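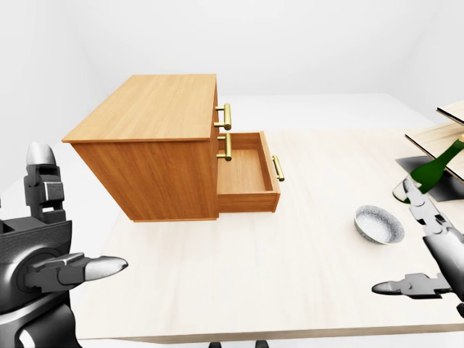

1/14 The Jukbridge Shared Workshop in Rurley is building a two-armed household robot, known to members as the Gourlay. This thread sets out where the build stands at the end of January. Most of the month went into simulation, and the test scene used throughout is a wooden chest of drawers with brass-coloured bar handles, one drawer open, and a speckled bowl on the table beside it. Members asked for something closer to a kitchen or hallway than a row of coloured blocks, and this was the result.

2/14 The build group has 11 members. Struan MacRitchie leads the mechanical work and Sheena Haldane leads the simulation and control work. Meetings are held in the rear bay, and the door on the laneway side is the one to use after 6 pm.

3/14 Spending to the end of the month is $2346. The largest share went to motors and motor drivers. Aluminium tube, bearings and cable came next. The simulation work has been run on a desktop computer already owned by the workshop and has not been charged to the project.

4/14 The real left arm is complete to the elbow. The forearm tube has been cut twice. The first cut followed an old drawing that did not allow for the wrist plate, and the piece has gone back into the stock rack for anyone who can use it. Please check the revision letter in the corner of a drawing before cutting.

5/14 The shoulder bracket has also been revised. The mounting holes are now on a 61 mm spacing, which matches the bench frame. Members holding printed copies of the earlier bracket should mark them as test parts only. They will not carry the weight of the arm.

6/14 Simulation runs use a scene package called Clistow, which the group wrote for itself over the winter before last and has been adding to ever since. It loads the furniture, the small objects and whichever arm model is chosen, and it records joint angles and contact forces for each run. The code is plain and the comments are thorough. New members are encouraged to read it before asking for changes.

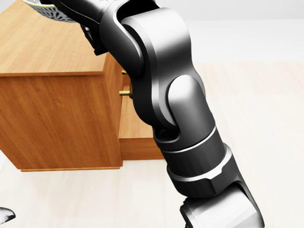

Arm model reaching across the cabinet, with a patterned bowl at the gripper.

7/14 The elbow is the part of the model that has taken the most discussion. One link curves around the next, and on the real arm the cable must follow that curve without being pinched. The group has settled on an outside route with two clips and a generous loop. Struan has made a cardboard version at full size for anyone who wishes to try the movement by hand.

8/14 Reach over furniture is the second concern. An arm coming across the top of a cabinet has very little room between the lower finger and the back corner. Sheena has added a clearance margin to the path planner, so that the finger is treated as slightly longer than it is. The margin costs some speed. The group has accepted this for now and will look at it again when the real wrist has been fitted – speed is of little value to a machine that bumps the furniture.

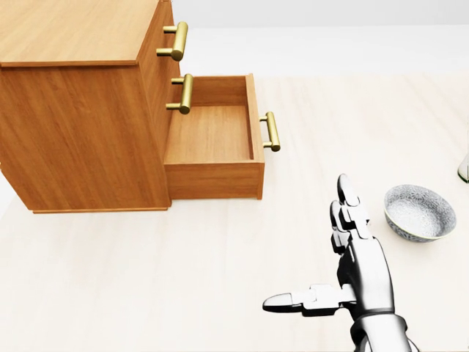

9/14 Drawer trials. The January set came to 58 runs, all in simulation. Each run is logged as complete, partial or failed, with a short written note. The most common note concerned the thumb, which tended to meet the handle before the fingers were in place. The remedy being tested is a wider opening and a slower final approach. A bar handle standing off on two posts gives the fingers somewhere to go, and the group does not yet claim anything for knobs or recessed pulls.

10/14 Bowl trials are at an earlier stage. A small round bowl with a wide rim can be taken by the edge or supported from below, and members hold firm views on both. The rim grip is simpler to plan. Support from below asks more of the wrist but keeps the bowl level. Both methods will be carried forward until there is a physical hand to try them with. Glass objects will remain in the simulated scene and will not be brought to the bench this season.

11/14 On the choice of hand. The group has been asked whether it will fit a jointed humanoid hand or a plainer gripper. The first physical version will use the plainer one. It has fewer motors, it can be repaired with parts kept in the workshop, and a damaged finger can be reprinted overnight. The jointed hand stays in the plan as later work. A member who has built one before would be very welcome.

12/14 Safety. The physical arm will not be powered unless two trained members are present and the stop button has been tested that day. The button is to be within reach of the person who is not at the keyboard. The taped area on the floor applies whenever the arm is connected to its supply, whether or not it is moving. Visitors may watch from the bench opposite.

13/14 Work for the coming weeks:
– fit the wrist plate and check that the bearings turn freely
– run the elbow cable and label both ends
– repeat the drawer trials with the wider thumb opening
– find a second-hand chest of drawers of modest size, with bar handles, for the bench
Offers on the last item may be left with Sheena. It need not be handsome, but the drawers should run smoothly and the handles should be firmly attached.

14/14 The drawings, the parts list and the trial notes are kept in the blue binder by the lathe, and copies may be taken away. Corrections are best written on the sheet itself, with initials. Members who wish to join the build group should speak to Struan MacRitchie at the rear bay. The next set of results will be posted as a reply to this thread.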